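**One bin in the kitchen, no sorting: am I the only one who thinks this is fine?**

**selim_g**
My sister-in-law Deirdre swears by a three-bin setup and has been on me since Monday to get one. I have one bin, blue with a yellow rim, next to the kitchen table. After a meal I go down the table and everything goes in. Convince me I'm losing anything.

**fullau_road**
You're losing the bottle deposit, for a start.

**selim_g**
Which our state doesn't have. Next.

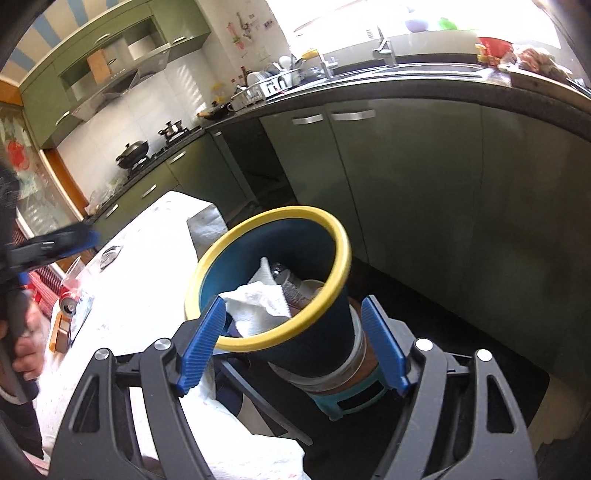
Paper towels and a clear plastic bottle in the same bin, and a drink can on the table waiting its turn. I've read the pamphlets. I still doubt the hauler keeps any of it apart once it's on the truck.

**Nadiia V**
"I doubt" is doing a lot of work there. Did you call them? I called ours. Cans and bottles go one place, paper towels are trash no matter what. So your towels are in the right bin and the bottle isn't.

**camargo_kitchen**
I'm with Selim on the three bins. We bought the Siselard set, 60 bucks, and the middle one has held dog leashes for 8 months. But two bins, sure. A paper grocery bag on a hook works as the second one.

**selim_g**
A bag on a hook with sticky cans in it. Sounds great in June.

**camargo_kitchen**
Rinse the cans?

**selim_g**
So now I'm washing my garbage.

**Caoimhe F.**
You want the can separate more than anything else. Aluminum is worth the trouble. Plastic I'm less sure about, and I've quit believing the little triangles.

**Nadiia V**
Disagree, clear bottles are the one plastic that does get taken here. It's the tubs and cups they don't want.

**fullau_road**
Depends on the town. Ours takes tubs and won't touch glass.

**selim_g**
That's my whole complaint. Four people, four sets of rules. I'll give the cans a bag for 2 weeks and see if it smells. The bottle stays where it is until somebody shows me where it ends up.

**Nadiia V**
Call the hauler. It took me 3 minutes.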